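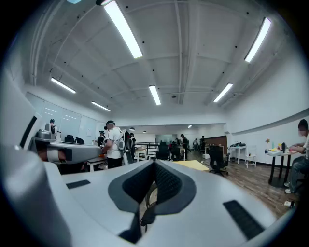
4. Setting up the long table and the chairs

Okay, you've got the boxes up to the Cledgate room and section 3 is behind you, so now comes the part I like best (really, I do!). I've put together more Himedo tables than I care to admit, and once you get into the swing of it the whole job takes 45 minutes, plus however long you spend hunting for the hex key. It's taped under the lid of the hardware box.

4.1 The table

1. Pick your line first. I run the table lengthwise, so people can work along it and still get past behind the chairs. Put a strip of painter's tape on the floor where the legs will go and walk up and down beside it a few times. If you bump into anything, move the tape now.

2. Lay the top face down on a blanket. The white edge marks easily, and I have the scuffs to prove it.

3. Fit the legs, but only finger tight. Leave every bolt a little loose until all the legs are on, or the last one will fight you.

4. Turn the table over with 2 people, one at each end. Lift it, don't roll it over on its legs.

5. Now tighten the bolts, going corner to corner the way you would with a car wheel.

6. Level it. Turn the feet by hand until the table stops rocking, then lean on each corner to check.

Note: If you're joining a second table, the Prallora clips go on after leveling. I once did it the other way around and spent the rest of the afternoon taking them off again.

Caution: Don't pull the table by its edge once it's loaded. Clear the top and lift.

4.2 The chairs

7. The black office chairs come with the backs off. Slide the back into its bracket until it clicks, then give it a good tug. No click means it isn't in!

8. Set the seat height with somebody sitting in it. People who stand to work can push their chair in under the table, or park it over by the railing for a while, that's fine by me.

9. Keep 30 inches clear along the railing if chairs are going to live over there, so people can get by with their arms full.

Caution: Casters roll. Please don't stand on a chair to reach anything, and don't hang bags or coats off the railing.

4.3 Cords and small stuff

10. Run cords along the back of the legs with the Jugah ties, and leave a bit of slack at each one. Nothing should cross the walkway.

11. Check the bolts again after 2 weeks of use. Mine always need another quarter turn by then, and the feet sometimes want a nudge too.

Shelves and hooks are in section 5. Hang on to the hex key, you'll need it there.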